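Sorting Day at Collomwood, the gallery

4 min read

Wednesday, September 5, 2018

Quick one tonight, lots to get through. We finally did the big sort of the soft stuff at Collomwood. Everything fabric that had been living in bags since February came out, got looked at, got put in a basket or sent on its way. Pouches, wraps, covers, odd straps, cushion skins with no cushions. Fifteen bags in total at the start of the morning. I wanted to get more shots than I did but my hands were full most of the day, so for a lot of this you get words only. Sorry if the notes are choppy, typing them between loads of washing.

How it went, short version. One basket per job. Keep, wash, mend, pass on. Nothing goes back in a bag, that was the rule, and we broke it twice. The patterned things were easiest because you can spot them across the room. The plain black ones took forever, all look the same until you unfold them.
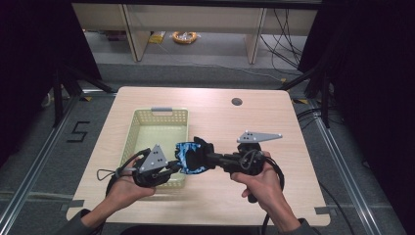
Blue and white camo pattern, black trim, held up by both sides next to the yellow-green basket.

I like this pattern a lot more than I expected too. Camo usually reads muddy to me but the blue keeps it fresh, and a black edge sets it off nicely. Would happily have a whole set in it. If anyone knows who does a similar print by the yard please write in, I've looked and only found the green.

On the baskets, as people always ask. Perforated plastic is the way to go for anything soft. Air gets through, you can see a bit of what's inside, and they rinse clean. The pale ones show dirt, which I count as a plus. We tried wicker last year and it snagged everything, loops pulled out of two good towels before I gave up. Cardboard is fine for one afternoon and then the bottom goes.

A table helps more than you'd think. The first year we sorted on the floor and my knees still remember it. Square is better than long, you can reach all of it without walking. Leave half of it for the basket and work in the other half. Small piles only. When a pile starts leaning, it's time to empty it.

The wash basket. No picture, it was not a pretty sight. Mostly covers that had picked up dust in the bags, plus a drawstring pouch with sand in every seam. All of it went on cool with the zips closed. Anything with a dark trim gets washed on its own the first time, had a bleeding incident with a red border once and I am still finding pink things.

The mend basket, smaller than I feared. A few popped seams, a missing toggle, one zipper that needs a new pull. Hutapea is taking the zipper jobs, they did our tote bags and the stitching held up great. The rest I'll do in front of the TV. There's a trick with black trim, use a thread one shade lighter than you think, otherwise you cant see what you're doing and the line wanders.

Pass-on pile. This went over to Jemis in the afternoon. They take clean pouches and wraps all year and they are not fussy about pattern, but please no wet items and nothing with a broken clasp. Fold flat if you can. They stack their shelves by size so it helps them if small goes on top.

Keep pile. Bigger than it should be, story of my life. The good thick wraps, the picnic covers, a padded sleeve that fits nothing I own and is too nice to let go. All folded in thirds and stood on edge in the basket like files. Much easier to find things that way, and pulling one out doesn't wreck the rest.

Things I'd do different. Start earlier. Lay out the labels before you open the first bag, I was writing "MEND" on the back of a receipt by ten. Check every pocket before it goes in the wash, we found coins, a button and a very old mint. And shake things out outdoors, please, the vacuum has had enough.

A few of you asked about storage for the finished baskets. They're on the low shelf at Meralau now, two deep, lids off. Lids sound tidy but then people pile stuff on the lids and you're back where you started. Tags face out. If you take something out, put it back in the same basket, even if another one has more room.

Next up is the hard stuff, so tins, jars and the box of hooks. Going to need a different table cloth and probably some gloves. Will try to get more pictures of that one, at least one per basket. If you have spare perforated baskets in any color, bring them along, we're two short.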